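Verdale cotton bedspread, queen — six months in

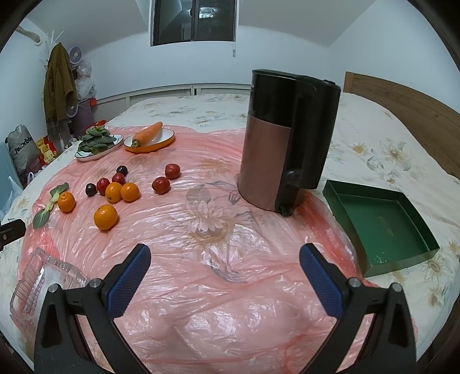 Bought ours in October, so this is a proper long term review and not a first-night one. Short version, I like it, with complaints.

Warmth first. Fine for spring and fall. Useless on its own in January, we put a wool blanket under it and that did the trick. Does not trap heat the way the old polyester one did, no more 3 am kicking it onto the floor.

Washing. Label says cold, gentle. I did that twice and then forgot and ran it warm with the towels. Shrank a bit on the long side, maybe an inch, still covers the mattress. Colors held up fine. Takes forever to dry tho — two full cycles, or all afternoon on the line. My dryer is small so your milage may vary.

Stitching. One corner started coming undone in week three. Emailed the shop, Yaryna Derkach answered the same day and offered a replacement or 30 percent back. Took the money and fixed it myself, ten minutes with a needle. Good service, but it shouldnt of happened at this price.

Feel. Stiff out of the bag. Got soft after the fourth wash or so. Dong-hyun says it still feels like a tablecloth, he is wrong.

Sizing runs short. If you have a deep mattress go up to king. We have the Sakamoto topper on ours and it only just reaches the rail.

Versus the Zolville one my sister has: hers is heavier, pills like crazy, cost more. Would pick this again.

Four stars. Would be five with better corners.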